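Workshop Notebook, Bench 2
Entry: Tuesday, March 5, 2024
Entered by: Tomomi Maruyama
Present: Rania Ashour, Asuka Yokoyama. Kimie Nakajima by phone for the section on pricing.
Subject: Sukavitz tabletop manipulation kit, evaluation for purchase. Cup and straw task.

The evaluation continues under the plan agreed with Kimie Nakajima in January. The kit is the standard package with the Gullura task software. The task for this entry is the placing of one drinking straw in one upright cup.

Head camera views of the task area, cup alone and cup with straw: 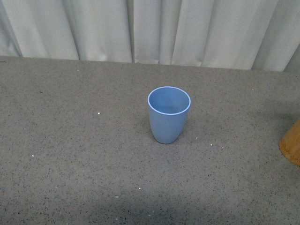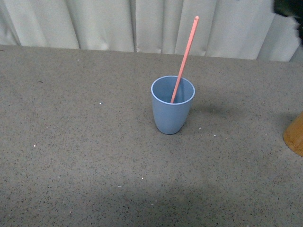 1. Task definition

The start condition is a light blue plastic cup standing on the table with nothing in it. The end condition is one straw in the cup, leaning on the rim, with the cup still upright. A cup that has shifted on the table is accepted if it remains standing. A straw that rests across the rim without entering is a failure, and so is a straw that enters and falls out before the arm has returned to its rest position.

The wooden piece at the right margin of the camera view belongs to the next task in the plan. The software should not respond to it during the straw task. Asuka asked that any motion toward it be logged as a separate fault, even if the trial is otherwise good. Agreed.

2. Setup notes

Installation followed the vendor guide through page 36. The guide is clear on mounting and power. It is weak on camera alignment, where it refers the reader to a support article that the trial account cannot open. Rania requested access through the vendor contact and received a copy by return mail. Two settings in the copy have different names from those in the software. We used the names in the software.

Calibration must be repeated whenever the head camera is moved, including when the tilt knob is loosened and tightened again at the same mark. We lost most of an hour before this was understood. The status panel continued to show a green check with the old calibration loaded. I consider this a defect and have reported it to the vendor as such.

Curtain closed behind the table for all trials. Bench lights on, window blind down.

3. Trials

A block of 40 trials was run with the default settings. Cup position was changed by hand between trials, within the area the guide allows. Straw supplied from the side holder each time.

Result: 36 accepted, four failures.

Of the failures, three were straws left across the rim. The remaining one was a dropped straw before the arm reached the cup. No cup was tipped over. No motion toward the wooden piece was logged.

The three rim failures all came with the cup near the back of the allowed area. Asuka's reading is that the software estimates the height of the far rim poorly from a shallow viewing angle. My own reading is that the approach path is too low for that part of the table. The logs we have do not settle the matter. Rania will run a short block with the approach height raised and everything else left alone. If the failures continue, the camera estimate is the more likely cause.

4. Observations on the software

The trial editor is good. A new technician could write the straw task from the supplied template in one morning. Step names are in plain language and the undo function works across a restart.

The log export is less satisfactory. Each trial is saved as a separate file, and the file name carries the start time but not the trial number. Matching files to the handwritten sheet took longer than it should. Asuka has written a small script for the purpose and placed it in the shared folder under Gullura tools. Please use it and do not rename the files by hand.

The software reports a confidence score with each placement. For the three rim failures the score was no lower than for the good trials on either side. Until the vendor explains how the score is computed, it is not to be used as a pass criterion in our records.

5. Service terms under review

Kimie joined at this point. The quotation has two parts, the kit and the annual service plan. The service plan is 2000 dollars per year and covers software updates, remote support and one replacement of the gripper pads. Travel is billed separately. The kit can be bought without the plan, in which case updates stop after the first year.

Kimie's questions to the vendor, to be sent under her name:

Does the plan cover recalibration support after the camera has been moved by the customer?
Is the support library open to customers who do not take the plan?
Can the replacement pads be ordered in advance and kept on our shelf?
What notice is given before a software version is withdrawn?

Rin Mizuno at the Grorkdale site has the same kit on order and has asked for our answers before signing. I will forward them with the results table. Grorkdale intends to use a different table and lighting, and our trial results should be passed on with that stated.

6. Provisional assessment

The kit is suitable for training and for simple placement work. I would not yet recommend it for unattended use. The calibration status fault is the main reason. A correction from the vendor, or a written procedure on our side that forces a check at the start of each session, would be sufficient to change this view.

The purchase decision is held until the vendor has replied.

7. Open items

Rania: repeat block with raised approach height, cup in back area only.
Asuka: add trial number to the exported log names in the script. Check that it handles interrupted trials.
Tomomi: draft session start procedure, including camera check. Send to Rania for review.
Kimie: questions to vendor.
Unassigned: label for the side holder, which has been refilled with the wrong straws once already.

Log folder for this entry is Sukavitz 121 on the shared drive. Handwritten sheet is in the Kikuchi binder behind the January quotation.

Added after close: vendor has acknowledged the calibration report and given it a ticket. No date for a correction. T.M.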